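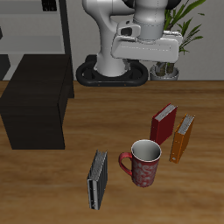
The second cup in one evening

In the shared workshop on Prudholm, the arm has a name before it has a job. Lăcrămioara Cârstea calls it Ocampo, after the street where she lived when she bought her first soldering iron. She wanted an arm that could work on her own desk at home, among the papers and the coffee, and she has been building it since October.

I visited her there at eight in the evening, when the big saw must be silent and the people with quiet projects come in. She had her laptop open on the bench and a bag of screws beside it. The shoulder of the real Ocampo was in pieces on a towel. The other Ocampo, the one that lives in the simulator, was complete, and for the moment it has the easier life.

"In the simulator I can drop the mug 100 times," she told me. "At home I have only two mugs that I like."

She worked eleven years as a bookkeeper, and this explains the binders. Her idea is modest to say and hard to do: the arm should take a binder from the desk, pass it over whatever else is standing there, and put it down upright. So she made herself a virtual desk of wood and put on it a red binder, an orange one and a black one, with a red mug between them. The mug has a pattern of pale swirls and is open at the top. She did not want a clean laboratory table, so there is also a plant at the back, a shelf, and a dark cabinet at the left which limits how far the arm can swing.

The cabinet was the first lesson. In the early trials the elbow took the short way and went through the corner of it, because she had forgotten to tell the program that the cabinet is solid. The second lesson was the binders. They stand narrow and a little turned, and the fingers must come to each one from a different side. If the wrist is only a few degrees wrong, the binder falls, and usually it falls on the mug.

She keeps the results in a paper notebook. In her last long run before my visit she let the program try 2,000 times during the night, each time with the objects moved a little. The black binder, which stands nearest to the front, was picked up in 89 percent of the attempts. The red one was much worse, with the mug directly before it. She has now added a rule that the gripper must go up high over the desk before every new movement. It makes the arm slow, and she says that slow is fine for paperwork.

The control program is called Sillell. She wrote most of it herself, on the bus and after dinner, and she speaks about it the way some people speak about a garden which needs more water than they expected. The joints of the real arm are printed at the workshop. The first set cracked at the shoulder, where the load is biggest, and she printed it again with thicker walls. This took nearly a month, as the printer is shared and there is a list.

Other members stop at her bench and give advice. One man insisted that she should use a suction cup. A girl who builds kites showed her how to bind the cables with waxed thread, and this advice she took.

Before I left, she started one more trial for me. On the screen the arm stood over the desk with its hand turned to the side, and she put her finger on the key but did not press it yet. She wanted first to move her real coffee away from the laptop. Then she pressed, and we both leaned closer to watch.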